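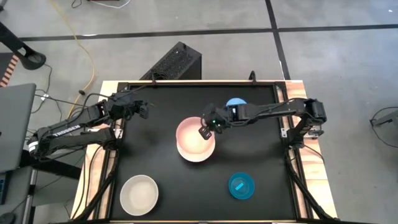

Vol. 6, p. 20

### 3.2 Disposition des récipients

Le rangement de la vaisselle creuse a été étudié sur un plan de travail noir mat. Les bols, de teintes et de diamètres différents, peuvent y être isolés ou emboîtés. Sleiman et Michalík distinguent l'emboîtement, où le bord du bol inférieur reste apparent, du simple dépôt d'un objet dans un récipient. Le corpus Himholm réunit presque 3 295 dispositions, décrites selon cette convention.
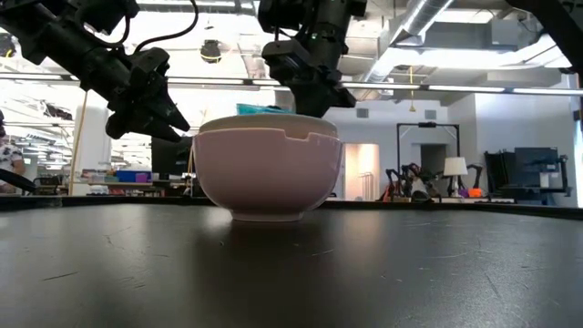
La profondeur du récipient intervient également dans le codage. Un contenu qui ne dépasse que légèrement du bord est noté « partiellement visible », sans hypothèse sur sa nature. Les coupelles peu profondes relèvent d'une classe distincte.

**Figure 4.** Bol rose pâle près du centre du plan ; en bas à droite, coupelle turquoise contenant un petit bloc bleu vif posé en diagonale. 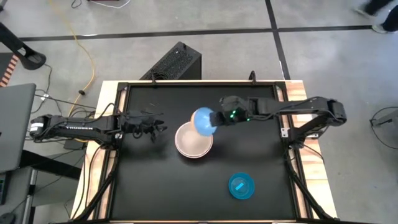
### 3.3 Critères de codage

Chaque disposition est codée par deux annotateurs selon la grille Plikton. Les désaccords sont soumis à une troisième lecture.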